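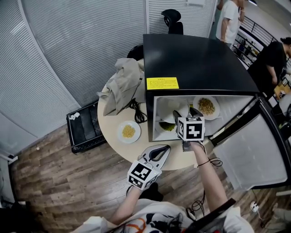 **FEATURES | Grippers and Controllers**

# Five Grippers and One Small Fridge

Most gripper comparisons start with a block on a flat table. Nisha Tiwari wanted something more annoying, so hers start with a plate inside a mini fridge.

Tiwari runs the hardware tests at Plulano, a small firm that fits out robot arms for kitchens and canteens. In May she had 5 models of hand-held gripper to choose from and money to buy only one kind in quantity. The people collecting her training data would be holding them for hours, and an arm would later carry the same fingers. A bad choice would have to be lived with twice.

The task she settled on is simple to say. Reach in with a gripper in each hand, take a plate of food off the shelf, and put it down on the table. Then put it back. Each operator had 60 tries per model, with short breaks and no coaching after the first few.

"On a bench they were all fine," she said. "I had pages of numbers that told me they were all fine."

The fridge sorted them out within a morning. A plate has a thin rim and a wide body, and the food on it moves when the plate tips. One gripper must go in past the door while the other stays out of its way. Anything bulky near the wrist has to go in too, and that includes the marker cube that tells the tracking software where the tool is.

The cube turned out to matter more than the motor. Widside, which makes the lightest of the five, mounts its marker far forward, and operators kept turning their wrists to keep it off the shelf above. The Tillent sits lower and clears the opening, but it is the heaviest of the group. By the end of a session people were resting their elbows between tries, and the recordings showed it as long dead stretches.

Fingers were the next argument. Tiwari tried hard jaws first and found that they held a plate well at one angle only. Softer pads forgave a poor approach. Wrist-mounted cameras made this easy to check, as the pads stay in view the whole time, and a slipping rim can be caught by going back through the footage. 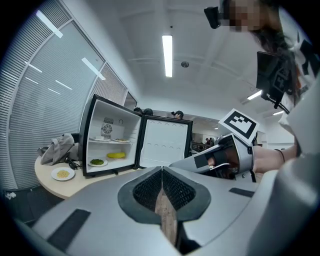 Pad design is where Haiyan Ren spends most of her time. She writes the controller code at Plulano and had asked for a finger that gives a little before it grips. The mesh pads on the gray gripper come closest to what she wanted, with a thick dark border around each one that keeps the edge from folding. They meet in a V, so a rim that comes in off center tends to slide toward the middle. Ren's complaint is with the closing speed, which she thinks is set too high at the factory. She slowed it in software and dropped rates went down for every operator but one.

The controllers were less of a contest. Three of the five models stream finger width and force over one cable and two send width alone. Ren can work with width alone, but she would have to guess at force from the pictures, and she has done that before on another project. "I'd like to not do it again," she said.

Cables were a sore point for everyone. Each gripper drags one, and with two in use they cross when an operator changes sides. Tiwari's fix was to run both back along the forearm and tie them at the elbow. A wireless version of the Xue was on offer - it arrived too late for the main trial and got a single afternoon. It lost its link 3 times.

By the end the team had 3522 usable clips, and Tiwari had a short list of two: the wired Xue, which had the fewest drops, and the Tillent, which had the best tracking. She leans toward the Xue. Ren leans toward the Tillent and wants to see it with a lighter shell before she gives it up.

The next round uses the same fridge with a lower shelf position and deeper bowls. Tiwari has asked both makers for spare pads, as the first sets were starting to wear at the tips.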